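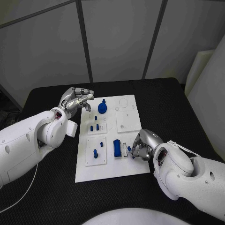
A black tabletop with a white board and a blue gear-shaped piece.

Repair evenings move to the Yimer hall in May

From May, our repair evenings will take place in the Yimer hall, behind the old post office in Hilberg. The room in Stullia street became too small for us. At the last evening there we had 36 visitors and only five tables, and many people stood in the corridor with a toaster under the arm.

The new hall has 14 tables, better light and a small kitchen. Doors open at 6 p.m. and we accept the last item at 8:30. Please bring one item per person, and bring also the cable, the manual and any screws which already fell out – put them in an envelope, please, not in your pocket.

We can look at lamps, radios, kitchen machines, bicycles, zippers and wooden chairs. We do not take microwaves or anything that runs on gas. A simple repair is free. If a part must be ordered, you pay the price of the part, and you get it back mounted at the next evening, normally after two weeks.

The sewing corner still looks for one more person who can work with thick fabric such as jeans and tent cloth. You do not need your own machine.

Parking at the hall is difficult after 5 p.m. The bus stop Trinura is closer than it looks on the map, and the path from there is flat – good if your item is heavy.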